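Come and write for Pretell

I edit Pretell, a small online magazine about how technology ends up in ordinary working lives, and I'm looking for 2 freelance writers to join us from July. We're part of Tarlow, who also look after a couple of newsletters, and I've been running the features side long enough to know I can't keep doing it on my own!

You'd pitch and write one long feature a month, usually between 2,000 and 3,000 words, plus the odd short piece when something catches your eye. I like reporting that goes out and talks to people – warehouse staff, nurses, farmers, the person who fixes the ticket machines.

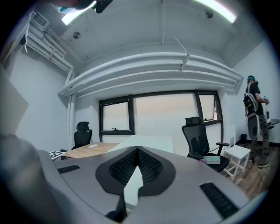
A small office with white walls.

You don't need a journalism degree. I'd much sooner see three things you've written (a blog is fine) and a paragraph on a story you're itching to do. Do tell me who you'd ring first. If you've had a draft pulled apart by an editor and lived, mention that too.
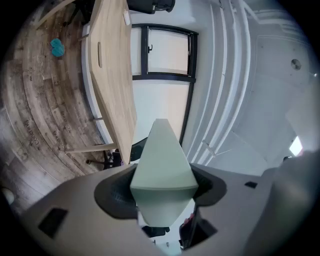

Most of the work can be done from home, but we have a pitch meeting each month and I'd love you to dial in for it. It starts at 9 in the morning, sorry – I do keep it short. Fees are per piece and agreed before you start, and we cover train fares.

Send your samples and your paragraph through the contact form on the Pretell site, with "Features" in the subject line. I read all of them myself, so give me a fortnight to reply.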